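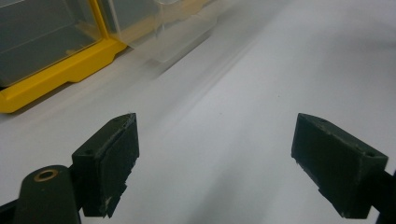
Week 4: the small-parts organizer, yellow frame and clear drawers.

Sorting Small Parts (Workshop Basics, Getasville)

I love this session! Give a pile of screws a proper home and the whole bench feels bigger. Before next time, pick your categories. Sort by what you reach for together, so wall plugs go beside the screws that fit them. Heavy stuff goes in the bottom row, odds and ends up top.
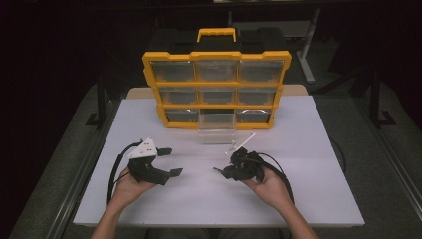 Nine drawers sounds like plenty until you start on washers, so be strict. Leave one drawer free for whatever turns up in April, when we get to hinges (my favorite!). Label on the drawer front, low down, in pencil first. Pull each drawer slowly and keep a hand on the case, especially once the top row is full.

Homework: bring 3 kinds of fastener you can't name.

Notes by Stojan Berisha | Questions: front desk, Room 73 | Back to top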